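List Home | By Thread | By Date | Search | Subscribe | Help

Subject: Re: Itis worm and the Preltumach scanner
Date: Dec 27, 2002

> We had Itis on two machines in the office last week. I ran the
> Preltumach scanner on both, it found the thing, cleaned it and
> asked for a reboot. Second scan came up with nothing. Their page
> says removal is complete, so I'm putting both boxes back on the
> network tonight. Recommend it to anybody who got hit. It also
> closes the port the worm listens on, 3306 I think.

I'd hold off on plugging those back in.

A second scan by the same program tells you that the program can't find what it already knew how to find. It has one pattern for Itis as far as I can tell, and there's more than one Itis going around. I have samples from 11 infected machines here and they come in at different file sizes. Preltumach flagged 6 of them. The rest it called clean, with a nice green check mark, and they were still trying to mail themselves out when I ran them on the test box.
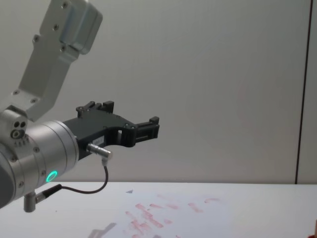 What "cleaned" means

I watched what the cleaner does to the registry. It deletes the Run entry and the file that entry points to. It does not touch the copy in the fonts folder, and it does not look at the scheduled tasks at all. On my test box the worm was back in the Run key after the second restart. You rebooted once and scanned. Reboot again, leave the machine alone for an hour, then look at the key by hand before you believe anything.

As for the port, 3306 is MySQL. If you have a database on either of those machines, that's your database listening, and if the scanner "closed" it you may have a different problem in the morning. I haven't seen Itis open a fixed port on any of my samples. Maybe yours does. If so I'd like a copy, zipped with a password, off list please.

Things I would want to know first:

- Did you scan from inside the running Windows, or from a clean boot disk? If it was from inside, the worm was in memory the whole time and could hand the scanner whatever it liked.
- Did you unplug the network cable before or after you noticed?
- Were there any shared drives mapped? It writes to every share it can reach, and a cleaned machine will pick it right back up.
- What mail passwords were saved on there? Change them from some other computer.

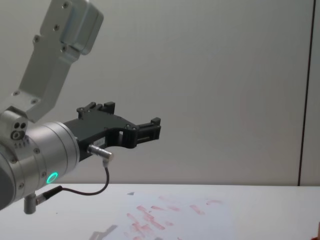
Arm and black gripper over the white table.

Somebody will say that Manzano catches all of them. Could be. I tried the December definitions and they did better than Preltumach, but they also flagged the Satley backup client, which I have used for years and which has never done anything worse than fill up a tape. A scanner that shouts at everything will catch everything. I wouldn't call that a good result, and I'd be careful about letting it delete files without asking.

What bothers me more is the Preltumach page itself. "Complete removal" with no list of what gets removed, no date on the definitions, and no mention of variants. The download isn't signed and they don't post a checksum.
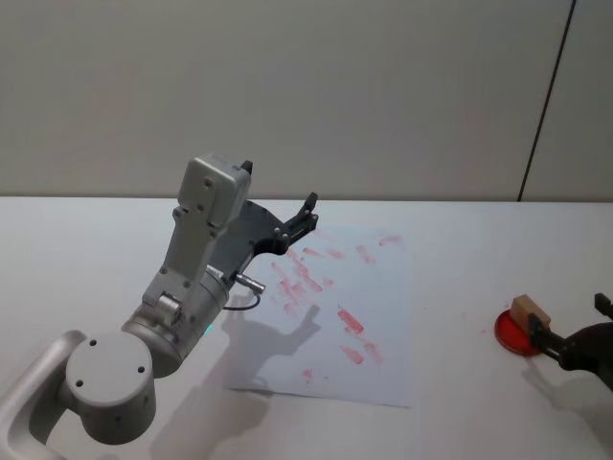

I wrote to their support address and asked which files the cleaner deletes. I got back a form letter telling me to buy the full version. Maybe the full version really does check the scheduled tasks, but I'm not going to pay to find out, and I don't see why the free one should claim it finished the job.

If they were my machines I'd copy off the documents, format, and reinstall from the original CDs. It's a lost afternoon. If you can't do that, at least keep them off the network until you've checked the Run key, the fonts folder and the tasks by hand, on both of them.

Also please trim your quotes when you reply, the last digest was almost all headers.

Previous message | Next message | Reply to list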